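Gosteck Fund for Small Workshops
Interim progress report, second reporting period
Project: Fitavel Table Arrangements, display and packing stations
Submitted by: Esi Frimpong, Project Lead
Submitted to: Katalin Bakos, Grants Officer
Date: October 18, 2021

1. Purpose of the report

This report covers the work carried out under the second installment of the grant. It describes the state of the display and packing stations, the development of the artificial flower range, and spending to date. The first interim report, sent in March, dealt with the lease and the electrical work, and those items are closed.

2. Work completed

The fitting out of the stations was assigned to Jairo Puma, with joinery and metalwork subcontracted to Hajdu. Each station consists of a white table within an aluminum frame, enclosed at the back and side by patterned panels. The panel pattern was selected by Ilir Jurić from the options submitted with the original application. It is a strong pattern in pinks and purples, and two members of the advisory group asked whether it would compete with the flowers. After a trial period the group agreed to keep it for the current year and to review the matter before any further panels are ordered.

Small supplies are now stored off the table in wire-mesh baskets fixed to the enclosure. Tape and markers go in the basket on the side wall. The basket on the back wall is reserved for order cards and ribbon, which will be issued to the stations once the card format has been approved.

The range itself has grown to 12 arrangements. The mixed rose bouquet is the largest of these and is used as the reference piece when new staff are trained. It combines blue, cream, pink, peach and magenta blooms in a clear faceted vase, with tinted water in the lower half. The tint was proposed by Szabolcs Lengyel, who considered that plain water made the stems look bare in the vase. 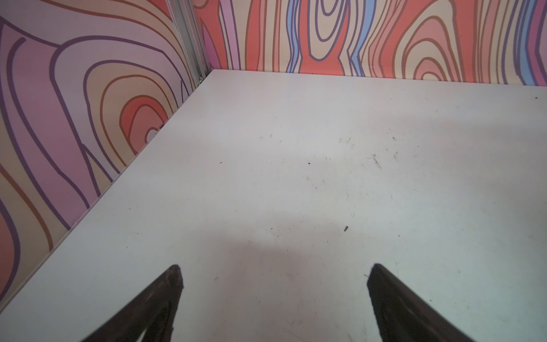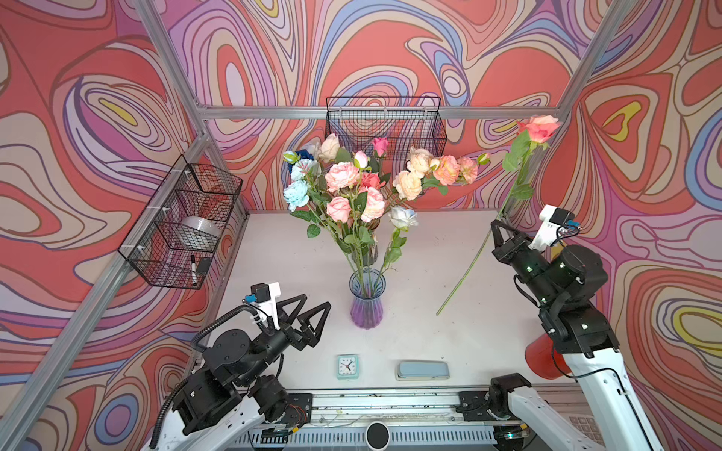
Station table and the mixed rose bouquet, current reporting period.

3. Condition of the work surfaces

The tabletops were specified as matte in order to limit glare. They have met that requirement, but they mark easily. Faint scuffs and fine scratches are present, and small dark specks show up clearly against the pale surface. The marks do not affect use of the table for arranging. They are a concern where the same surface serves as a display area for visiting buyers.

Mr. Puma has obtained a quotation from Clallov for protective mats. The mats would be laid during packing and removed for display. The cost can be met from the existing equipment line, and we ask the Fund to confirm that this is an acceptable use of it. Until a decision is received, staff have been instructed to lift vases when moving them and to wipe the table down at the end of each shift.

4. Output and sales

A total of 146 arrangements were packed and dispatched in the period, against a target of 80. Most went to hotels and dental practices under standing orders. Returns were low and related mainly to bent stems. Ms. Frimpong and Mr. Lengyel are revising the packing instructions so that tall single stems — the magenta rose in particular — are supported separately inside the carton.

5. Expenditure

Spending remains within the approved budget. An underspend of $1,000 on the panel line is carried forward. Receipts and the subcontractor's final invoice are attached as Annex A.

6. Next period

Approval of the order card format (Mr. Jurić)
Purchase of protective mats, subject to the Fund's confirmation (Mr. Puma)
Revised packing instructions for tall stems (Ms. Frimpong, Mr. Lengyel)
Review of the panel pattern with the advisory group

Questions on this report may be addressed to Ms. Frimpong at the Fitavel office.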